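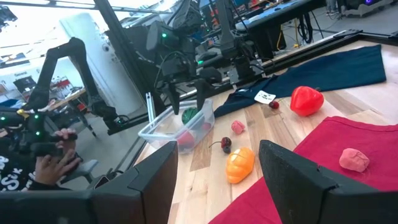 ## 3. Setting up a live comedy night on Nututico

Assumes you've done sections 1 and 2 (account made, venue added, bank details in). If not, go back. Won't let you past step 4 otherwise.

Whole thing takes one cup of tea if your line-up is confirmed. Longer if it isn't. Do it on a laptop, the phone app still hides half the menus.

### 3.1 Create the show

1. Log in, go to **Shows > New**.
2. Pick the type. **Stand-up**, **Roast**, **Panel** or **Mixed bill**. Get this right first time, you can't change it once tickets are on sale.
3. Type the show name. Keep it short, long ones get chopped on the ticket.
4. Choose your venue from the list. The Fallska has two entries, one for the main room and one for the bar. Main room is the one with seats.
5. Put in doors and start time. 24-hour clock only. 7.30 will save as half seven in the morning and people *will* email you.
6. Set capacity. Fallska main room is 84 with the tech desk in. Don't round up.
7. Press **Save draft**. Not **Publish**. Publish comes at the end.

> **Note:** drafts get a show number, top right. Our test show is 2389, please leave it alone, we use it for checking the emails.

### 3.2 Add the acts

1. Open your draft, tab called **Bill**.
2. Click **Add act**. Search by stage name first. Most circuit acts are in already.
3. If they're not there, **Add new**. Stage name, contact email, set length in minutes.
4. Drag into running order. Host goes at the top and stays there, even though they're on and off all night.
5. For a roast, tick **Guest of honour** next to the person being roasted. Only one. They get the last slot automatically.
6. Tick **Surprise guest** for anyone who shouldn't be on the public page. Shows as "plus special guest".

> **Caution:** surprise guests are hidden on the web page but NOT on the printed running order. Don't pin it up in the bar.

Double acts count as one act, one email. Bands same.

### 3.3 Off-limits list (roasts only)

Each roaster gets a form asking what they can't joke about. Filled in by the guest of honour, goes out to the bill.

1. Tab **Roast > Off-limits > Send form**.
2. Wait for it to come back. Status goes from grey to green.
3. Read it. Then press **Share with bill**.
4. Check every act has a tick by their name. No tick, they've not opened it. Ring them.

If the guest sends it back blank the status still goes green. Blank means blank, not "anything goes". Ask.

### 3.4 Tickets and ages

1. **Tickets > Add price**. One price is fine. Three is the most it'll take.
2. Set the age limit. Roasts default to 18+, you can't lower it.
3. Add content warnings from the drop-down. Strong language is ticked already, leave it.
4. Guest list: paste names one per line. No commmas.

Holding seats back for press? Use **Holds**, don't just lower the capacity, or the door count goes wrong on the night.

### 3.5 Hooking up the stream

Skip if you're not streaming.

1. Plug the Hurkus box into the wall, then the network cable. Wifi works but drops out when the room's full.
2. Wait for the steady light. Flashing = still updating. Leave it.
3. In Nututico go **Stream > Pair box**. Type code 957 when it asks. Same code for all boxes, change it after under **Box settings**.
4. Run the desk sound into the left hand socket. Right hand one is for the audience mic.
5. Do a sound check with someone laughing. Needs to be loud. If the crowd mic's too low the jokes die on the stream.
6. Set the delay. 3 seconds minimum for roasts, gives you time to hit **Mute**.

> **Caution:** don't unplug the box during an update. It has to go back to Ríos for a reset and they're slow in August.

### 3.6 Publish

1. **Preview**. Read it out loud, spelling of names especialy.
2. Check date, doors, price, age limit.
3. **Publish**.
4. Buy one ticket yourself and refund it. Proves the till works.

Cancelling or moving a show is in section 5. Door scanning is section 4.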